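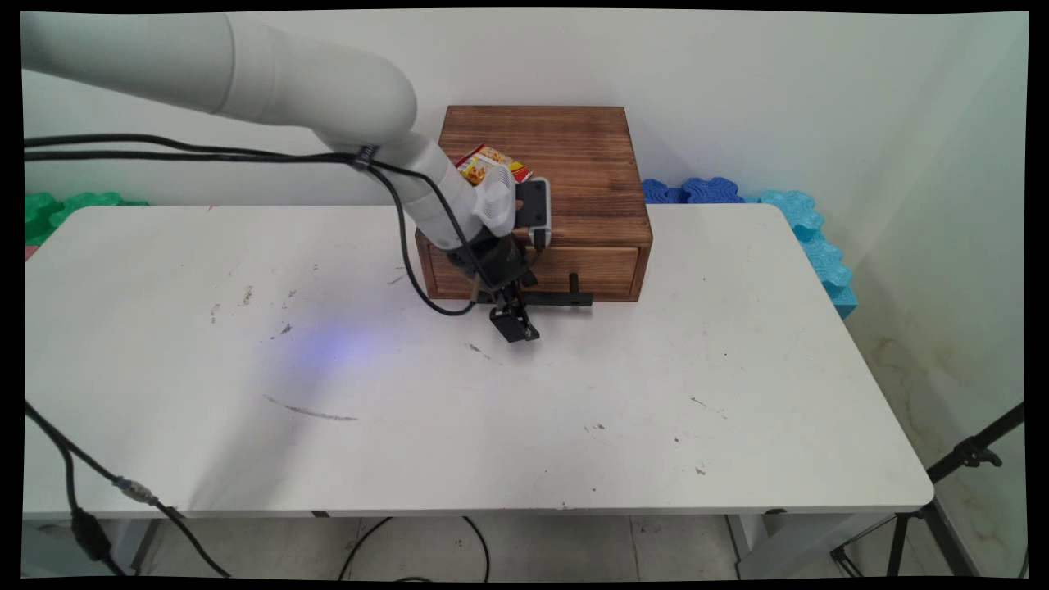 4.2 What people remember of the afternoon snack

We had expected the diaries to be the dull part of this study, and we are happy to admit how wrong we were. When we planned the work with the staff canteen at Whitfield, our thinking was that the diaries would give us plain times and quantities, and that the interviews would supply everything of interest. As it happened, people wrote in their diaries much as they might talk to a friendly neighbour over the fence, with asides about the weather, the bus and the state of the office kettle, and we came to lean on those asides a good deal.

In all, 3,187 entries were returned, of which 1,373 mentioned something eaten between lunch and the end of the working day. We left out meals that had simply slipped late (a sandwich eaten at a quarter to four is still lunch, at least in the mind of the person eating it), and we followed the diarist's own word wherever one was given. Mavis Quintanilla and Noemi Sorensen read every entry separately and then sat down together to talk over the ones they had marked differently. Most of these concerned fruit, which some people plainly think of as a snack and others seem to think of as a duty.

The clearest pattern was in how foods were named. Home-made things were nearly always given a history: whose recipe it was, who had baked it, how long it had been in the tin. Shop-bought things in small packets, printed in bright colours such as the red, yellow and white of the one in Figure 5, were more often called "a packet of something" or "just a bag from the drawer". Several diarists could tell us where they had been standing when they opened a packet and who had come past for a handful, and yet left the flavour blank. One woman in the accounts office wrote, rather charmingly, that she had eaten "the orange ones, on the stairs, with Wanda".

We do not want to make too much of this. A person filling in a diary at the end of a long Monday may leave out the name of a product because it is a bother to write down, and our printed form, with its narrow second column, did little to help. Kyu-ri Song has pointed out that the wider column in the August version brought in longer descriptions of every sort of food, packets included, though the gap between the two kinds remained.

Sharing was the other matter we had not planned for. The form had no place to record it, so people wrote it in the margin, or up the side, or in one case on the back. Earlier work on office eating (Kapoor and Kowalczyk) treats the shared snack as a small gift, and that fits many of our entries nicely. It fits less well where the food lived in a common drawer and belonged, as far as anyone could say, to whoever was hungry. We return to the common drawer in Section 5, where the interviews have a good deal more to say about it.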